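Wednesday, October 9, 2019
Bindery and Paper Conservation Workshop, bench notebook
Entry by O. Mahmoud

Work continued today on the Hämmerli ledgers. Volume 5 was taken out of its press at the start of the morning and the spine linings examined under raking light. The second lining has adhered well along the upper three panels. The lowest panel shows a shallow lift at the joint on the lower board side, which I attribute to too little paste at the edge. It was re-pasted with wheat starch, boned down through silicone release paper and returned to the press under light pressure.

Paste for the day was prepared from the Fetico starch, one part starch to five parts deionized water, cooked for 34 minutes and strained twice. The batch was smoother than last week's. I would ask colleagues to note that the older strainer has a split in the mesh near the handle and should not be used until it is replaced. The new one is on the shelf over the sink.

Volume 2 remains disbound. The sections have been surface cleaned as far as the index. Soot is heaviest along the head edge, as expected from the way these books were shelved above the stove in the old counting room. Vulcanized rubber sponge removed most of it. Grated eraser was tried on the inner margins, but it disturbed the pencil foliation on two leaves and was stopped. The foliation is to be treated as original and is not to be touched.

The red ruling ink was spot tested again at three places with water and with a mixture of water and ethanol. It bled slightly in water at all three. It did not move in the mixture during the test period. Washing is therefore ruled out for Volume 2, and local humidification through a membrane will be used for the creased corners. The brown writing ink was stable in both. Results have been entered on the treatment sheet. 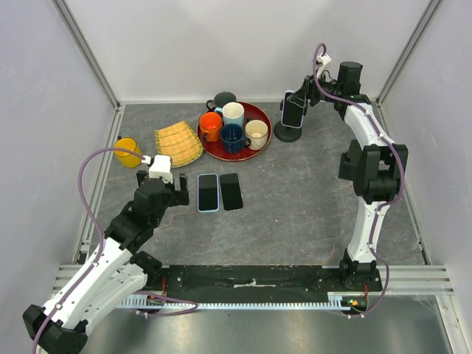 Repair tissue was toned for the leaf edges. Three strips were prepared with diluted acrylic, using raw umber with a very small addition of yellow ochre. The second strip is the closest match in daylight, although it reads a little green under the bench lamp. I have kept offcuts of all three in the envelope at the back of this notebook. The Risari tissue takes color evenly but curls badly as it dries, and it should be pinned at the corners or dried between felts. The heavier stock did not curl but is too opaque for use over text.

Sewing supports for Volume 2 were discussed at midday. The original structure was sewn on three parchment slips, of which one survives complete and the others only as stubs. My recommendation is to sew on new linen tapes at the original stations and to retain the surviving slip in the enclosure with the detached fragments. The alternative, new parchment slips laced through the original boards, would be closer to the first binding but would place more strain on the board holes, and these are already torn. The matter is to be settled before any sewing thread is cut.

Humidity in the store was high again on the morning reading. The Clirkutent unit was emptied and reset – its filter also needs attention, and the spare has not been found. Until the readings settle, no boards should be left unweighted overnight. The two rear boards from Volume 1 have taken on a visible warp toward the outside and have been placed between blotters under glass.

Supplies to be ordered: linen thread, 18/3; blotter, heavy weight; one strainer, fine mesh; methyl cellulose. The budget line for the ledgers stands at $2000 until December, and the enclosures must come out of the same sum.

For tomorrow: release Volume 5 and check the lowest panel before anything else. Begin edge repairs on the first section of Volume 2 with the second toned strip. Change the blotters on the rear boards at noon and again before closing.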